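双臂小单元规程第三版,求拍砖(砖请注明条款号)
版块:自动化与机器人 > 现场规范与安全

铝槽里的盐
楼主
事情是这样的。我们组一直在跑双臂整理布料的小单元,规程写到了第三版。第一版是一张贴在门背后的纸,写着"注意安全",效果和"注意天气"差不多。第二版是从Preklow那边一个产线模板改来的,三十多页,里面有叉车通道、吊装手势和洗眼器,我们这个单元放在桌子高度,叉车要来得先学会跳。

第三版我打算压到两页纸,只留真会有人看的。先贴几条有争议的:

1.1 使能状态下,人手不进围栏。理一理布也不行。
1.2 地面黄线距前横梁600毫米。使能时人站在线外,遥操作的人也算人。
2.1 每次上电先低速走一遍,两臂各关节过一次,听声音。
2.3 手动调试时,速度上限设在额定的30%;自动运行不超过80%。想上100%的,写申请,写清楚急什么。
3.1 布料贴墙或者进了墙角,爪尖下探时按接触工况处理,限力必须开。
3.4 两只手爪进入同一块区域时,先到的有优先权,后到的等。
4.2 每班结束清一次前横梁和台面。
5.1 所有中断都要登记,原因不许写"其他"。

吵得最凶的是3.1。有人觉得抓布不算接触,布是软的。布确实是软的,布后面的墙板可不软,下面的台面也不软,金属收边条更谈不上。爪尖压进布堆的时候,控制器只知道前面有东西顶着,它对纺织品没有感情。
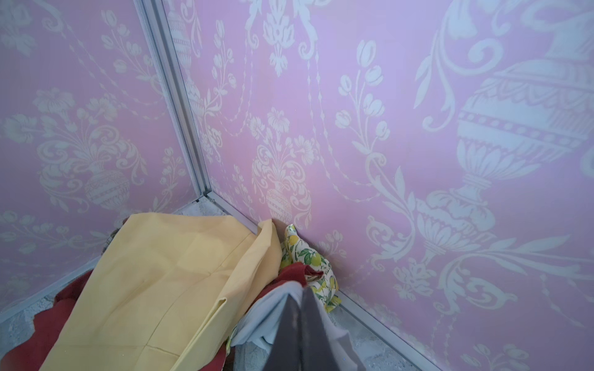

那限力到底设多少合适?

按空载下压时的读数加一档来设,换过指尖以后重新测。我们不在规程里写死数值,指尖磨损以后原来的数就不作数了,写死的结果是大家都去遵守一个过期的数字,还遵守得很认真。具体数值写在单元自己的参数卡上,卡片跟着机器走,谁换指尖谁改卡、签名。

先说到这儿,欢迎挑刺。夸也可以,夸请放在挑刺后面。

半圈螺纹
2楼
两页纸我支持。我们这边的版本是十一页,我做过一个小调查,方法是在第七页写"看到这里的人可以来找我领一罐咖啡"。咖啡现在还在我抽屉里,快过期了。

挑刺开始。1.2的600毫米是从哪儿来的?停止时间测过没有?如果是从别的规程抄的,请注明抄的谁,这样至少出了事可以一起出。

铝槽里的盐
楼主
回2楼:测过。算法是最不利姿态下,从按急停到末端停住,加上人往前探身的余量,再往上取整到一个卷尺上好找的数。原始记录在工单401里,带视频。我承认"卷尺上好找"这一条没有写进计算书。

潜水泵不潜水
3楼
不同意1.1,先把话放这儿。

你们跑布料的应该清楚,复位一次要把布重新堆一遍。每堆一次就断使能、等抱闸、伸手、退出来、上使能、低速走一遍,一天下来人的时间全花在开关上了。这种级别的小臂,推得动一摞毛巾就算它今天状态好。把它当焊接机器人管,最后的结果就是大家在没人看见的时候伸手,规程上干干净净,实际上手伸得更随意。

我建议改成"低速、有人守急停时允许伸手"。

铝槽里的盐
楼主
回3楼:
你说的"没人看见的时候伸手",我信,我就看见过。
但"有人守急停"这几个字我在第二版里写过。执行了一个月,守急停的人有的在回消息,有的在吃饭,有一回守急停的和伸手的是同一个人,他的解释是自己反应快。
所以第三版我改了思路:伸手就断使能,然后把重新上使能这件事做得尽量省事。低速走一遍只在上电时做,中间断使能再恢复不用走,2.1写的就是"每次上电"。这个我可以写得再明白点。

潜水泵不潜水
3楼 追加
这个我刚才看漏了。那我的反对从"强烈"降到"一般"。
还是觉得抱闸那几秒能逼疯人。

灰度七十
5楼
说个别的角度。我管数据,不管安全,安全出了事我负责提供录像。

人手进围栏对我来说是另一个麻烦:布被人理过之后,这一段就废了。操作的人觉得自己只是"帮了一下",可记录里是一块布突然自己舒展开了,没有任何一只手爪碰过它。谁拿这种数据去训练,就等着模型学会站在那里等布自己展开。我见过这样的模型,它非常有耐心。

我的建议是在1.1后面加一句:运行中人手碰过布的,该段整段作废,不剪。剪掉前后各两秒那种做法也不要有。

半圈螺纹
2楼 追加
整段作废我同意,但要有人敢报。我们之前也这么规定,结果作废率突然变成零,全组的手一夜之间都戒了。后来改成作废不扣量,才有人肯登记。

灰度七十
5楼 追加
对,登记作废不扣产量,这句和上面那句必须绑在一起写,少一句另一句就是装饰。

我们那边编号1547的那段就是这么来的,登记写"一切正常",回看发现有人从侧面伸进来一支铅笔,把布角挑了一下。问起来,答复是规程只写了人手,没写铅笔。请楼主把1.1的"人手"改成"人体任何部位及手持物"。

铝槽里的盐
楼主
改了。1.1现为:使能状态下,人体任何部位及手持物不进围栏。
文具爱好者请自重。

接着贴3.4,就是两臂抢地方那条。典型情况是一只手爪夹着布往上提,另一只的腕部还朝下埋在布堆边上,两只爪前后挨得很近,中间就隔着那块垂下来的布。第二版只规定了两臂连杆之间的最小间距,对布一个字没提。布连着两边的时候,一只臂停了另一只没停,布就成了绳子。

所以3.4要再加一款:任一臂触发保护停止,另一臂同时停,夹爪保持当前开度,不许自动张开。

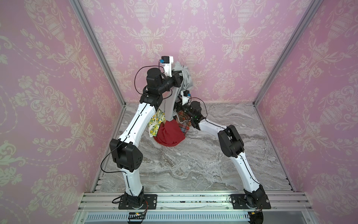 潮间带
7楼
"不许自动张开"这半句我有意见。保持夹紧的前提是夹着的是布。要是夹到的是另一只爪的线缆呢?保持开度就等于一直咬着,后面人去处理还得先跟它掰手腕。我觉得应该写成:停止后保持,由人在断使能状态下手动松开,并且规程里要给出手动松开的步骤。现在很多规程只写到"停",停下来之后怎么把东西拿出来全靠临场发挥。

铝槽里的盐
楼主
回潮间带:有道理。手动松开的步骤我补到附页,带图,贴在急停旁边。
顺带说一句,"停了以后怎么办"我翻过手上几份厂家模板,Thygesen那份写的是"联系授权人员"。授权人员联系方式那一栏是空的,模板嘛。

豆角架
8楼
新人弱弱问一句,腕部外面那种绕一圈的线,规程里管不管?我们师傅让留松一点,隔壁组的师傅让全部扎紧,两位师傅已经不在一张桌子上吃饭了。

半圈螺纹
2楼 追加
管,要单独一条。两位师傅各对一半。扎死了,腕部转到头就拽接头,坏得很安静,先是偶尔丢一帧,丢到你怀疑人生才想起来看插头。留太松,肘部外侧那一圈早晚会去够点什么。

我们的写法是:
线缆余量以关节走到限位仍不绷紧为准;
走到限位以后,余下的弧不得低于肘部下沿,也不得越过另一臂的工作区边界;
固定点用软扣,不用尼龙扎带直接勒线。
检查方法就是断使能,用手把关节掰到两头,眼睛看着线。用不了一杯茶的工夫。

潜水泵不潜水
3楼 追加
最后一条我要抬杠。软扣我们用过,三个礼拜以后软扣都松了,只有尼龙扎带还在岗位上。扎带勒线是勒法的问题,垫一层再扎就行。规程写到材料这一级就是给自己找事,以后买不到那种扣子,全组都违规。

半圈螺纹
2楼 追加
垫一层再扎,你垫,别人不垫。写规程要按最懒的那个人写。

潜水泵不潜水
3楼 追加
最懒的那个人不看规程。

铝槽里的盐
楼主
两位打住,我折中:"固定点不得使线缆外皮出现压痕。"用什么扣自己看着办,有压痕就返工。

灰度七十
5楼 追加
这条好,可以检查。我一直主张规程里每一条都得能回答"拿什么看"。凡是写着"适当""合理""必要时"的,我都当散文读。

守夜的继电器
12楼
路过,干过几年电气。你们聊得都挺高级,我说点低级的。

一是小电路板。很多这种小单元,板子直接挂在线槽上,杜邦线一插就跑起来了,半年以后还是那样。临时方案的寿命一向比正式方案长。我不要求都装进柜子,最低限度三件事:板子背面有绝缘垫,线头有应力释放,供电那一路有保险。颜色也别乱,橙的是什么黄的是什么,写张小纸条贴在旁边,写的人过一个月自己也会用到。

二是横梁上的碎屑。4.2写"每班清一次",谁清、清到什么程度、清出来的东西看不看?我主张看。清出来是线头绒毛,正常;清出来是黑色的硬渣,要查皮带、查线皮、查指尖胶垫。碎屑是机器写给你的信,虽然字迹不怎么样。

三是底座螺栓。画防松标记线,漆笔就行,每班扫一眼线有没有错开。力矩扳手一个月上一次。你这两页纸里一个螺栓都没有,我看着心慌。

铝槽里的盐
楼主
回12楼:三条全收。螺栓我是真漏了,第二版里有,在吊装手势和洗眼器中间,删叉车的时候一起删了。
4.2改为:每班结束清前横梁、台面,清出硬质颗粒的登记并拍照,停用前查指尖与线缆。

豆角架
8楼 追加
再问一个,登记表里中断原因不让写"其他",那真不知道原因怎么写?

铝槽里的盐
楼主
写"不明",再写当时两只臂各自在干什么、布在什么位置。"不明"是一种诚实的状态,"其他"是想下班。第二版期间我翻过登记表,"其他"占了大半,一条后续都追不下去。

潮间带
7楼 追加
这里我反过来帮懒人说句话。登记项要少。我在Gradham那个项目上见过一张中断登记表,正反两面,填表时间比修机器长,后来操作员摸索出一套固定答案,从头抄到尾,字还挺工整。你这边最好就四栏:时间、哪只臂、在干什么、谁。多一栏都要先想想谁会去读它。

灰度七十
5楼 追加
我会读。但我也同意四栏。再多我也读不完。
唯一的要求是时间要和录像对得上,请统一用单元主机的时间,别抬头看墙上的钟。我们墙上那个钟快十一分钟,理由是方便大家准时开会。

潜水泵不潜水
3楼 追加
回到速度。自动运行80%上限,有依据还是图吉利?我们跑过满速,布料这种东西,快了确实甩,但有些展开动作就是要甩一下才开。一刀切到80%,等于规定布只能慢慢想通。

铝槽里的盐
楼主
回3楼:依据是停止距离。600毫米那条线是按80%速度测出来的,你要满速,线就得重新测、重新贴,贴胶带的活归申请人。需要甩的动作可以单独申请,写清楚是哪个动作、哪只臂、另一臂停在哪里。我没说不批。

潜水泵不潜水
3楼 追加
行吧,胶带我有。

守夜的继电器
12楼 追加
速度和线的对应关系写进正文,别只放在工单里。以后有人单改速度不改线,翻正文就能看见这两个数是一对。Bollport那套老单元就吃过这个亏,速度参数升了好几轮,地上的线还是开业时候那根,颜色都磨没了,大家凭感觉站。

半圈螺纹
2楼 追加
同意。另外楼主别忘了版本号印在每页页脚上。我们现场同时流通着四个版本,谁吵架都能找到一版支持自己的。

铝槽里的盐
楼主
汇总一下目前的改动,没提到的条款不变:

1.1 人体任何部位及手持物。碰过布的整段作废,登记不扣量。
1.2 注明600毫米对应自动运行80%速度,任一改动须重新测。
2.1 注明仅上电时执行,断使能恢复后不重复。
2.4(新增)线缆余量与固定点,以限位不绷、外皮无压痕为准。
2.5(新增)底座螺栓防松标记每班看,力矩每月查。
2.6(新增)外露电路板:绝缘垫、应力释放、保险、线色说明。
3.4 任一臂停则两臂同停,夹爪保持;断使能后手动松开,步骤见附页。
4.2 硬质颗粒登记拍照。
5.1 登记四栏,主机时间,允许写"不明"。

排了一下版,两页变成了两页半。我在考虑缩小字号。

灰度七十
5楼 追加
不许缩小字号。建议作为6.1写进去。

潜水泵不潜水
3楼 追加
附议6.1。1.1我保留意见,先照着跑一个月,二月底拿登记表再来吵。抱闸那几秒我会专门记下来,一次不落。

豆角架
8楼 追加
那线缆这条我能打印出来给两位师傅看吗?

铝槽里的盐
楼主
可以,一人一份,别让他们共用一张。附页写好了我再顶帖。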